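Werkstattbuch Zelle 3, November, nachmittags

Greifer von Medus zerlegt, gereinigt, wieder zusammengebaut. Hat länger gedauert als gedacht, aber ich bin richtig froh, dass wir es gemacht haben!

Anlass: Seit dem Umzug aus Stillitz schloss der rechte Finger einen Hauch später als der linke. Bei großen Teilen merkt man das nicht, bei den flachen Deckeln für Revivora schon, die drehten sich beim Zugreifen jedes Mal ein bisschen mit. Auður Mikkelsen hatte es im Protokoll der Frühschicht notiert, mit drei Ausrufezeichen. Sie hatte recht.

Ursache nach dem Ausbau klar: Lagerstelle rechts voller Abrieb, dazu altes Fett, das sich eher wie Knete anfühlte. Mit Isopropanol und Pinsel sauber gemacht, ausgeblasen, eine Nacht liegen lassen. Neues Fett nur ganz dünn, mit dem Zahnstocher. Die alten Scheiben habe ich weggeworfen und neue eingesetzt, die lagen noch in der Schublade von Cheetham (Fach unten links, ist jetzt fast leer, bitte nachbestellen).

Danach das Spiel eingestellt. Fünf Durchgänge, immer ganz auf, ganz zu, Fühlerlehre dazwischen. Beim dritten saß es eigentlich schon, die letzten beiden waren für mein Gewissen.

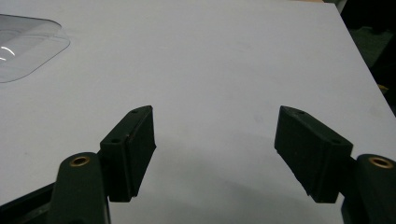 Beim Zusammenbau bin ich diesmal strikt nach Reihenfolge gegangen: erst die Glieder, dann die Finger, alle Schrauben nur handfest, Greifer schließen, ausrichten, und dann erst anziehen. Wer gleich festzieht, verspannt sich alles und sucht hinterher stundenlang. Und Vorsicht mit dem Drehmoment an den Messingeinsätzen oben in den Gliedern - die sitzen im Kunststoff, und wenn sich so einer mitdreht, kann man das ganze Glied neu machen. Ich nehme dort nur noch den kleinen Schraubendreher mit dem dünnen Griff, damit kommt man gar nicht erst in Versuchung. Die Löcher oben auf den Fingern sind unkritischer, aber bitte auch da keinen Akkuschrauber!

Anschließend Dauerlauf mit Deckeln: 79 Griffe, kein Verdrehen, kein Verlust. Am linken und rechten Finger kommt der Kontakt jetzt gleichzeitig, man hört es sogar, ein einziges sattes Klack statt der zwei kurz hintereinander. Das hat mir den Nachmittag gerettet. Auður kam extra rüber und hat sich die letzten Griffe angehört.

Nullpunkt neu angefahren und gespeichert, alte Werte stehen noch auskommentiert darunter. Abweichung zu vorher: ungefähr 5 Zehntel in der Schließrichtung, also deutlich mehr, als ich getippt hätte. Falls jemand noch ein Programm mit fest eingetragenen Positionen hat, bitte vor dem nächsten Lauf im Handbetrieb prüfen.

Offen:
Beläge beobachten, zunächst nicht tauschen.
Fettintervall in den Wartungsplan eintragen, Vorschlag: alle drei Monate.
Bei Medus nach einer Explosionszeichnung fragen, unsere ist noch vom Vorgängermodell.
Ersatzglied drucken lassen und mit eingesetzten Gewinden ins Regal legen.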